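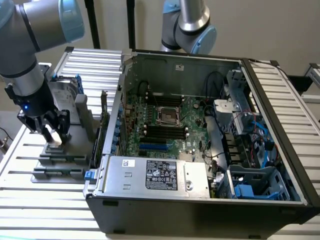 Section 4. Comparing grippers on the two-arm cell

Use this section after both arms have been mounted and homed (Section 3). It explains how to try two grippers on the same set of computer parts and record the results so that they can be compared. The procedure was written for the Veltach parallel gripper and the Ding parallel gripper, but it works for any gripper that fits the standard mounting collar.

Allow a full morning for each gripper. Do not change the fingers, the speed settings or the controller software between the first and second gripper. If you have to change one of them, start again from step 1.

4.1 Before you start

You will need:
Both grippers, with the fingers they were supplied with
A desktop computer tower with the side panel taken off
The fixture plate and upright bracket
One hard disk drive and one expansion card
A copy of the Ullness log sheet for each gripper

CAUTION: Unplug the tower from the mains and wait before placing it in the cell. Never open the power supply unit. It can hold a charge after it has been unplugged.

CAUTION: Both arms can reach the middle of the tower. Keep the second arm parked whenever the first is under test.

4.2 Setting out the work

1. Lay the tower on its side on the rails with the open side facing up.

2. Put the fixture plate to the left of the tower, within reach of the left arm. Leave enough room for the open fingers to come down on either side of the part.

3. Stand the hard disk drive upright in the fixture. Check that it does not rock when you touch the top edge.

4. Tie back any cable that crosses the socket or the memory slots. Loose cables near the rear wall of the case are the most common cause of a stopped run.

5. Check that the fixed camera has a clear view of the fixture and the inside of the tower. Move the lamp if the metal of the case gives a bright patch on the screen.

Note: Do not move the camera once you have saved the first position. The controller will not warn you if it has been knocked.

4.3 Fitting the gripper

6. Press Stop on the controller and switch off power to the left arm.

7. Offer the gripper up to the mounting collar and turn it until the locating pin drops in. Tighten the collar screws by hand, then finish with the key supplied.

8. Connect the gripper cable and restore power. The indicator on the collar should show a steady blue. If it flashes, switch off and seat the cable again.

9. From the Tools menu, choose the gripper you have fitted. The finger length is different for each model — if the wrong one is chosen, the fingers will stop too high or press into the plate.

10. Open and close the gripper three times with nothing between the fingers. Listen for scraping.

4.4 Running the grip test

11. Load program 977. This picks up the hard disk drive, lifts it clear of the fixture, holds it and puts it back.

12. Set the closing force to the lowest value and run the program once at slow speed, with one hand near the stop button.

13. If the drive slips, raise the force by one step and try again. Write down the first setting that holds. This is the starting force for the rest of the test.

14. Run 200 cycles at normal speed. The controller counts a miss when the fingers close fully without meeting the part.

15. Put the expansion card in place of the drive and load program 1845. Repeat steps 12 to 14. Use the card's metal end plate as the gripping point and keep the fingers off the contacts.

CAUTION: Stop the run at once if a part bends or turns in the fingers. Do not reach in until the arm has come to rest.

4.5 Swapping over

16. Park the arm, fill in the log sheet and save the run under the name of the gripper.

17. Fit the second gripper and repeat steps 6 to 16. Leave the fixture and the tower where they are.

Compare the starting force first, then the misses. A gripper that needs much more force to hold the card may still be the better choice for drives, so keep the two sets of results apart. In our own trials at Stikolville, Lanying Lei found that worn finger pads had more effect on the card results than the choice of gripper. Change the pads if they look shiny, and note the change on the sheet.

For trials that use both arms together, go to Section 5.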